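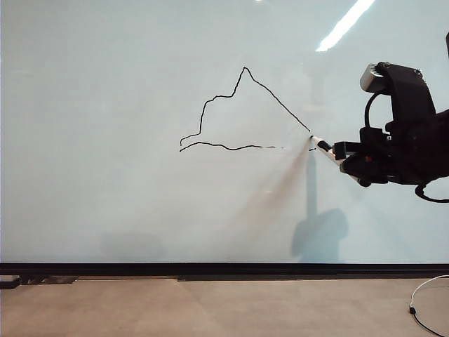

オルテロ研修センターでは、本年六月より会議室の備品運用を改め、紙の配布資料に代えてホワイトボードの活用を進めている。施設管理課のギレスピー・バクスター課長に、導入の経緯と日々の手入れについて話を聞いた。

当センターの会議室は全32室。従来は打合せのたびに模造紙を用意し、使用後に廃棄していた。バクスター課長は「昨年度に廃棄した模造紙は最大で300枚に上りました。図を一つ描いて終わる会議も多く、見直しが必要と判断いたしました」と振り返る。

利用者には、文字より先に図を描くよう勧めているという。「山の稜線のような簡単な線で結構です。工程の山場がどこにあるか、線が一本あれば出席者の間で話が通じます。線が多少揺れていても差し支えありません」
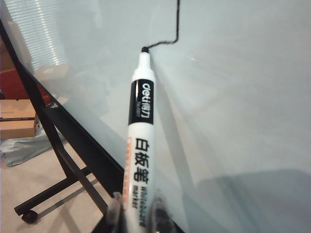 筆記具については、ホワイトボード用と明記されたもの以外の使用を認めていない。油性ペンの誤用が年度当初に相次いだためで、現在は各室の担当者が始業前に表示を確認している。「軸に大きく用途が書かれているものが望ましいと考えます。外国語の表記であっても、英語の併記があれば判別できます。また、かすれ始めたペンは受け皿に戻さず、管理課までお持ちください」

盤面の清掃は、使用後の乾拭きと、60日ごとの水拭きの二本立てとした。水拭きの後は乾いた布で仕上げ、翌朝まで筆記を控える。

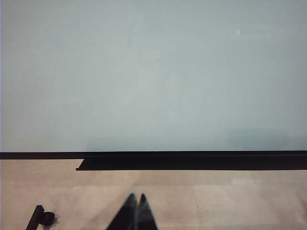

課長が特に重視するのは、退室時の状態である。「盤面に何も書かれておらず、受け皿にも物がないこと。この二点を退室の条件としております。薄い拭き跡が残る程度であれば、次回の水拭きで対応いたします」。受け皿の下の面に落ちた消しかすも、併せて確認の対象となる。

今後は別館のシステロ棟にも同じ運用を広げる予定で、手順書の改訂作業が進められている。改訂版は管理課の窓口で閲覧できる。

(聞き取り 2023年8月23日)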